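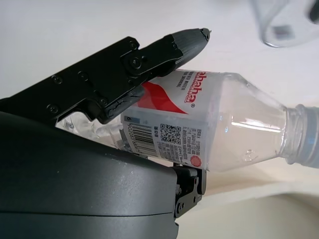
Call for Home Tasters and Kitchen Testers – Prothero Community Cookbook

Posted Feb 25, 2025

Do you cook most nights of the week? Do you have opinions about beans? We would love to hear from you!

The Prothero Community Cookbook is a collection of everyday recipes sent in by people who live in and near Orutville. We opened the call for recipes in January and the response was wonderful – handwritten cards, photos of stained notebook pages, one recipe written entirely on the back of a church bulletin. Now we need people to cook them. Lots of people, with ordinary stoves and ordinary pans, who will tell us where a recipe is confusing, too salty, too slow, or so good they made it twice.

We are looking for 40 home testers for the spring round.

What you would be doing

Each tester gets a packet of 3 recipes to cook at home over the testing period, which lasts 30 days. We try to give everyone a mix, so you might end up with a soup, a bread and something sweet. You cook each one as it is written, even if you are itching to add garlic (we know, we know), and then fill out a short form. The form asks how long the recipe really took you, which steps made you stop and reread, what you had trouble finding at the store, and what the people at your table thought. After that first go, please do make it your own way and tell us what you changed. Some of the best notes from our last book came out of second tries.

At the end of the round there is a potluck at the Nonard Street hall, where testers bring whichever dish they liked best. It is loud and crowded and a really good evening. Coming along is up to you, but we hope you will.

Who we are looking for

Anyone 18 or older who has a working kitchen and enjoys using it. You don't need training, fancy equipment or a big vocabulary for flavors. Beginners are very welcome, and we mean that! A person who has never made a pie crust will spot a missing step much faster than someone who has made hundreds of them.

We would especially like to hear from:

People who cook for one or two and can tell us if a recipe cuts down well
Families with young or picky eaters
People with a small kitchen, a hot plate or only a toaster oven
Anyone who cooks without dairy, eggs, wheat or meat
Left-handed bakers, night shift workers who eat dinner at breakfast time, and people who share a fridge with roommates

What you get

Testers receive a grocery card to help cover ingredients, a printed copy of the finished book, and their name in the back pages if they want it there. If your packet calls for something unusual, such as a spice you would only use once, we will send you a small amount so you don't have to buy a whole jar. Loaf pans, rolling pins and kitchen scales can be borrowed from the Skesus Tool Library. Just tell them you are testing for the cookbook.

Time needed

Plan on one or two hours of cooking for most recipes, plus a few minutes for each form. A couple of the breads need to rise overnight, and we mark those clearly on the packet. If life gets busy and you can only finish part of your packet, send us what you have. Partial notes are still useful to us.

Allergies and food safety

Please list every allergy in your household when you sign up, including mild ones. We match packets by hand and will gladly swap a recipe that won't work for you. Canning and pickling recipes are checked separately and won't be in anyone's packet.

How to sign up

Pick up a form at the front desk of the Orutville library or at the Skesus Tool Library, fill in both sides and drop it in the box there. We can take forms for 13 days from the date of this notice. On the back you will find a space to tell us about the dish you cook most often. There is no right answer, and toast is fine, but it helps us put the packets together and we love reading them.

Everyone who applies will get a reply, whether or not we have a packet for them this time. Names we can't fit in this spring go to the top of the list for the fall round, when we will be testing stews, casseroles and a frankly enormous number of cookies.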